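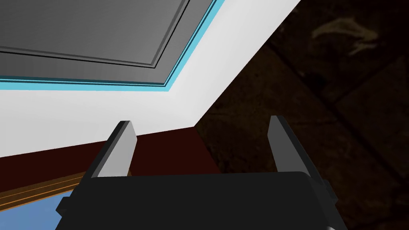 Vista de la cámara de muñeca en el simulador de Ridside Planner, con la pinza abierta.

Ridside Planner es un paquete de planificación de movimiento y control para brazos con pinza paralela que trabajan cerca de muebles: puertas, cajones, encimeras. Se instala junto al controlador del brazo y recibe las imágenes de la cámara de muñeca, el estado de las articulaciones y una descripción de la tarea.

El módulo de percepción segmenta superficies planas y busca bordes, ranuras y molduras. En un mueble blanco con luz uniforme hay poca textura que seguir, y por eso el estimador de pose se apoya en las líneas del panel rebajado y en los cambios de color entre piezas. Cuando la confianza baja del umbral configurado, el planificador detiene el avance y pide otra vista.

Requisitos y datos básicos:
Brazo: 5 ejes como mínimo
Cámaras: hasta 2 por brazo
Ciclo de replanificación: 22 ms
Biblioteca incluida: 700 escenas de cocina y oficina
Simulador: Kornum, incluido en la licencia 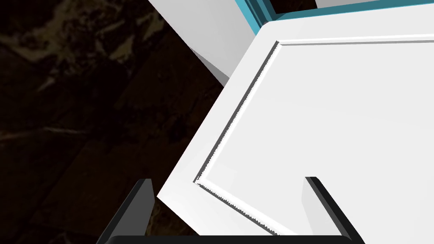 Redacción técnica de Ridside
Responsable de documentación de producto

Acercarse a una puerta de armario es la maniobra que más consultas genera. A corta distancia la puerta ocupa gran parte de la imagen, y los dos dedos negros de la pinza se superponen a las zonas que el estimador necesita. Planner aplica una máscara de la propia pinza, calculada a partir de la apertura de los dedos, y descarta esos píxeles antes de ajustar el plano. El fondo también se filtra: un suelo oscuro con vetas claras produce bordes falsos si no se limita el rango de profundidad.

La máscara se edita en el archivo de herramienta. Si se cambian los dedos hay que generarla de nuevo — el asistente lo hace desde el modelo CAD.

Los registros de cada ejecución se abren en Ackroyd, nuestro visor, que sincroniza imagen, trayectoria prevista y trayectoria ejecutada. Se puede marcar un instante y lanzar desde ahí una nueva planificación con otros parámetros, sin repetir la secuencia completa.

Compatibilidad: los controladores Plidley funcionan con la interfaz estándar. Para otros fabricantes se entrega una plantilla en C++ y otra en Python.

Licencia por brazo, con actualizaciones durante 2 años. La versión de evaluación incluye el simulador y no permite conectar hardware.

Descargar ficha técnica
Solicitar evaluación
Notas de la versión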